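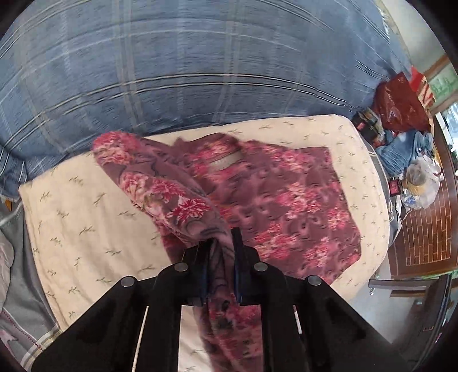 Ingrid Holloway wrote in to ask whether a Gustthorpe season ticket can be passed to a friend for a single match without handing over the card, and whether the seat loses its renewal right if it is. It can be passed on, and the renewal right stays with the named holder. The steps are below.

Forwarding a season-ticket seat for one match

Before you start
You need your supporter number, and so does the person taking the seat. An adult seat can go to any adult. A junior seat can go to an adult only if the difference in price is paid first.

1. Sign in to the ticket account and open My Seats.
2. Select the fixture. Cup ties are listed separately and appear only once the seat has been paid for.
3. Choose Forward, then enter the other person's supporter number and surname exactly as registered.
4. Confirm. The barcode on your own card stops working for that match.
5. Ask the recipient to accept the seat. An unaccepted seat returns to your account 2 hours before kick-off.

Away matches
Away seats cannot be forwarded online. For Sturkport, where the allocation is 400, changes are made by the ticket office against photo ID. The closing date for that fixture is 12th February.

Limits
Forwarded matches still count towards your attendance record, but loyalty points go to neither person. The record is cleared each June.

If the page shows "seat locked", a previous forward is still pending. Cancel it under History and repeat from step 2.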